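Zuvura hand grippers, set-up guide
Section 4: Recording a task by hand

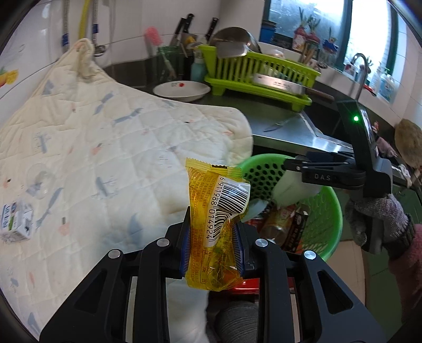
Rocío Olmedo: Pick one grip and stick with it. My first 30 takes went in the bin, I kept swapping hands halfway.

What you need: both grippers, charged. A basket. Small packets, jars, whatever your task calls for.

1. Switch on both grippers. Wait for green light on each.
2. Touch the closed jaws together for two seconds. Sets the zero.
3. Start the take from the right-hand screen.
4. Pinch the item in the middle, not by the crimped end. Lift. Pause.
5. Carry to the basket, steady pace. Lower, then open the jaws fully.
6. Stop the take before you put the grippers down.

Note: mistakes are fine if you recover and carry on. Dropped and left on the floor, delete teh take.

Note: max 35 items per session, then save. Bigger sessions upload slowly.

CAUTION: Glass jars. Squeeze gently, keep low over the basket.
CAUTION: Sleeves and glove cuffs clear of the jaw hinges.

Error 154 = zero lost. Go back to step 2. Still there after a restart, see Section 7 or ring Grostilia support, ext 2323, have the serial number redy.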